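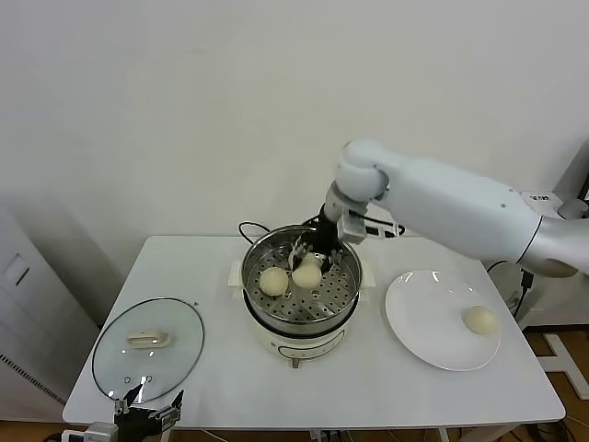 Umut Dursun replied to my last thread asking why his dough rises beautifully in the bowl and then sits there like putty once it's shaped, and whether he should just double the yeast. Umut, please don't double the yeast! Long answer coming, get comfortable.

1/ First thing I'd ask is how far you let it go in the bowl. "Doubled" is what every recipe says and I used to wait for double and then some, since a big puffy dome looks like success. By then the dough has spent a lot of what it had. I now stop a bit short of double for anything small and soft.

2/ A straight-sided jar changed my life here (okay, my Sundays). Pinch off a lump of dough when you finish kneading, press it into the bottom of the jar, put a rubber band at the level. Bowls slope outward and fool you every single time.

3/ Second question – what is the flour? I've been on the Saraç all-purpose since last December and I love it, but it drinks more water than the bag I had before. My old recipe came out stiff as a board until I added another spoonful, then another. Stiff dough rises slowly. It can look dead when it's only slow.

4/ Flour varies from bag to bag too, so I write on the bag with a marker. "Thirsty." "Normal." "Tears easily, rest it longer." My whole pantry is covered in remarks.

5/ Resting! If you shape straight after knocking the air out, the dough fights back and you end up pulling and pinching it until the surface rips. Cut your pieces, cover them, go wash the bowl. Ten minutes later they roll out like they've forgiven you.

6/ Someone asked for my basic amounts, so: 200 g flour, a small teaspoon of sugar, half a teaspoon of instant yeast, a pinch of salt, a little neutral oil, and enough lukewarm milk to bring it together. I start with 110 ml and go from there. It makes a small batch, and that's on purpose, you can try again tomorrow without a freezer full of regrets.

7/ Knead until it's smooth, then knead a little more. I put on one side of a record. If you have a mixer, lucky you, use the low speed and keep your hand on the bowl because mine walks toward the edge of the counter.

8/ Now the second rise, which is where I suspect Umut's trouble is. Forget the clock. My kitchen is 21 degrees (Celsius, my thermometer came that way) for most of the fall and the shaped pieces take far longer than any recipe claims. In July they're ready before I've tidied up.

9/ What to feel for: pick one up. It should seem lighter than it looks. Press the side gently with a damp finger. Springs straight back, keep waiting. Comes back slowly and leaves a faint dent, go. Doesn't come back, you've overshot, cook them right now and call them flatbread.

10/ A warm spot helps a lot. I use the oven with only the light on and a mug of hot water next to the tray. Check that your oven light doesn't run hotter than you think, a friend's melted a plastic lid.

11/ Cover them! A dry skin on the outside will hold the whole thing down, and I bet that's half of what people call "dead yeast." Damp towel, wrung out hard, not touching if you can manage it.

12/ About the yeast itself: yes, it can be old. Stir a little into warm water with a pinch of sugar and see if it foams. Mine lives in a jar in the fridge and lasts for ages. But Umut says his bowl rise is great, so his yeast is fine.

13/ Wow, 981 of you have saved the other thread and a lot of you have the same question, so I'm going to keep going for a bit.

14/ Cold rise, since three people asked. Yes, do it! Shape in the evening, cover tightly, into the fridge, and finish them in the morning. The flavor gets deeper and a bit milky. Give them time to lose the chill before they go near any heat.

15/ Whole wheat: swap a quarter of the flour, no more on your first go, and add a splash more milk. I went to half once and my sister used one as a doorstop for a photo.

16/ Baking powder as well as yeast? Some people swear by it. I've tried a quarter teaspoon kneaded in right before shaping and the crumb was finer, very soft. I still can't decide if I like it better. Tell me what you do.

17/ Umut, here's your homework. Same recipe, same yeast, stop the bowl rise early, rest the pieces, cover them, and give the second rise twice as long as you gave it last time. Poke one every so often. Then come back and tell me, I really want to know!

18/ Sesame paste filling is next week. I have opinions about the sugar.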